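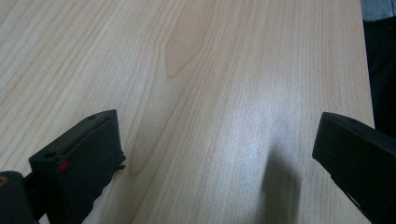
table, with a patch of glare

Mar 22, 2018 | by Hyun-seo Nam
Filed under: Gadgets, Phones & Tablets

ok so my e-reader finally died. the Vandwood. had it since college. screen froze on page 3 of a mystery and thats it, stuck there forever

tried the long press on the power button. tried it plugged in. tried the paperclip thing. nope

called the repair place in Terkville, guy says battery AND screen, would cost more than a new one. figures

so now im looking at the Lilgate. two sizes. does anybody have the small one? can you read it in bed one handed or do your fingers keep turning the page

also do library books work on it?? this is the big one for me. the store page says "most libraries" and I don't know what that means

my sister says just read on your phone. tried it last night. lasted 2 chapters, then a group chat happened

storage question. one version says it holds 2000 books, other one says 3000. who is filling that up. I have maybe forty and half are cookbooks

Ms. Ha from work is lending me hers for the weekend so I can try before I buy, will report back. she has the big one with the page buttons

pls send case recomendations too. nothing with a magnet, the last one kept waking the thing up in my bag

ok going to bed. with a paper book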